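4.2 Picking up thin film from carpet
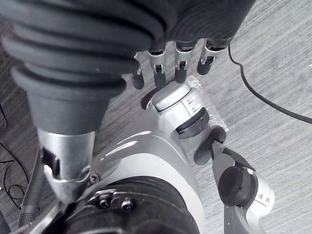 Figure 3. Wrist camera view of the right hand above a piece of clear plastic wrap on grey carpet.

Thin transparent film was the hardest item class in the Gotine floor-clearing set. It gives weak depth returns, it changes shape when touched, and on carpet its outline is easily confused with the pile. We therefore treated film separately from rigid litter and trained the grasp policy on wrist images alone, without the depth channel used in Section 4.1.

The set contains 2486 teleoperated episodes, of which 489 involve clear film. Each episode was labelled by the operator as a success if the item was lifted clear of the floor and held for eight seconds. Film episodes in which the hand closed on carpet fibres as well were kept, but marked as failures.

The wrist view has one clear drawback. As Figure 3 shows, the fingers and thumb take up much of the image, and the wrap is visible only in the gap between the thumb module and a black fingertip pad. Part of its edge appears to be tucked beneath the module, so its full extent can't be read from a single image. Loose black cables on the same carpet add a second problem – they have strong contrast, and early versions of the policy moved toward them in place of the film.

Two changes were made. First, we masked the hand using joint angles and a fixed model of its shell, so that bright reflections on the silver surfaces were not taken for creases in the plastic. Second, the policy was given a short history of images from the approach, recorded before the fingers covered the target. The history was stored with the Utovar logger at the same rate as the joint data.

We ran 70 test grasps on film pieces not used in training. With both changes, the policy favoured a low sideways sweep followed by a pinch, and it closed on cables less often than the baseline. The mask alone gave little benefit. Most remaining failures came from film lying flat against the carpet, where no raised fold was available to pinch. Behaviour on harder flooring was not tested and is left to the Hamdan trials.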